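FOR IMMEDIATE RELEASE - 4 Jan 2020

Skalisau opens cable take-back and repack service, Tomham site

TOMHAM - Skalisau, the small electronics returns and repack firm, today opens its cable take-back service to the public. Old leads, spare chargers, the tangle in the kitchen drawer. Bring it in, or post it. Sorted, coiled, boxed with the paperwork, and back out to people who need one.

The service has been on trial since October with one trade customer, Plodon, who had 222 returned sets sitting on a shelf with the cables stuffed in any old how. All of those are now repacked.

"Most of what comes back is fine," said Shabnam Shaikh, who runs the Tomham site. "The box is fine, the leaflet's fine. The cable is a birds nest. So it gets thrown out, whole set, and that drove me up the wall."

How it works, in short:

Cables come out of the box and get looked over end to end. Anything nicked or with a bent pin goes to metal recycling. Good ones are coiled in loose loops - no tight winding round the hand, no knots. Leaflet goes in flat first, cable on top, flaps down, tape.

Drop-off is free for up to 5 items per visit. Postal returns are also free but please dont send loose batteries. Trade customers should call first, the loading door is shared with Soomro and gets busy before lunch.

Mulugeta Hailu, who wrote the packing guide, said the coil matters more than people think. "Wind it tight and you get a kink by the plug, and then it fails there. Big easy loops. It takes a bit more room in the box and thats OK."

The guide is 2 pages and will be handed out at the counter. A version for schools is being put together by Kanyarat Rungrueang and should follow later in the year.

A home kit is planned too - 3 flat boxes, paper ties, and a sheet of blank labels. Price to be confirmed. Orders of the kit will go through the Tomham counter only to begin with, online after that if there is enough intrest.

Press contact: Rukhsana Orakzai, Skalisau, Tomham. Samples of the packing guide on request. Site visits by arrangement, mornings preferred.

Repacking at Tomham - black cable, cardboard box: 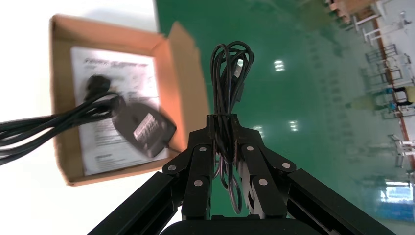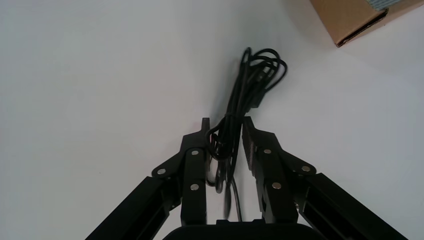
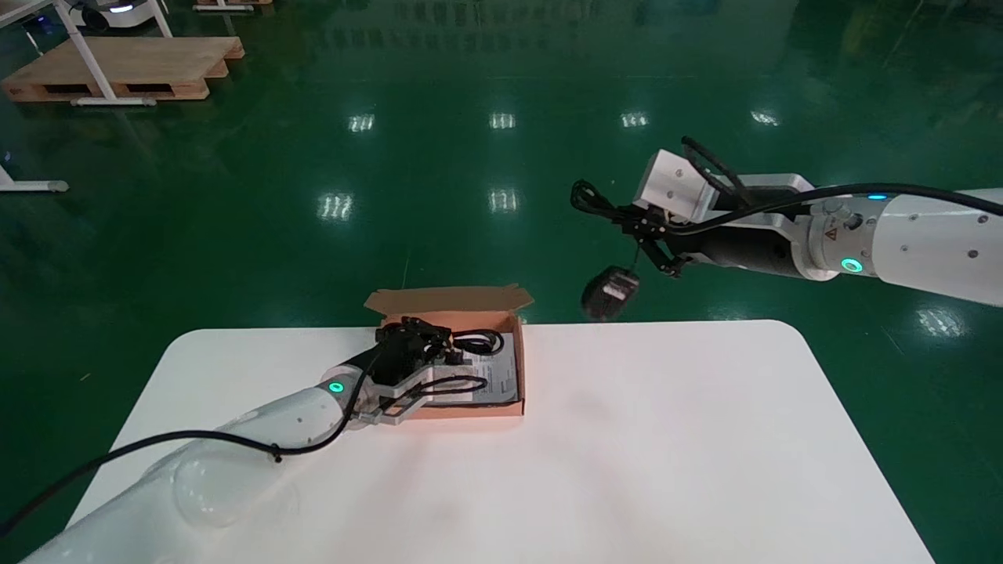 Can I bring in a cable if I don't know what it belongs to?

Bring it anyway. Staff at the counter will match it if they can, and unmatched cables in good shape are kept for a year before going to recycling.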